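The baker behind Skomholm's tiny rye bakery has been up since three, and she is still beaming. "I started with one jar of starter and a borrowed oven," she says. "Now we sell over 200 loaves a week — I can't quite believe it!"

She learnt the craft in Rikley, and the thick, sour crust she loves took her until December to get right. 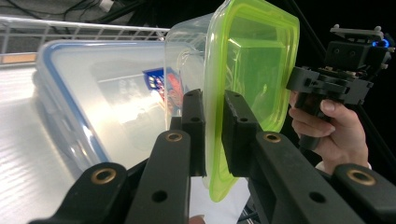

A clear food container with a lime-green rim.

"Feed it, cover it, go to bed," she laughs. "Rye is so forgiving. I wish more people would have a go."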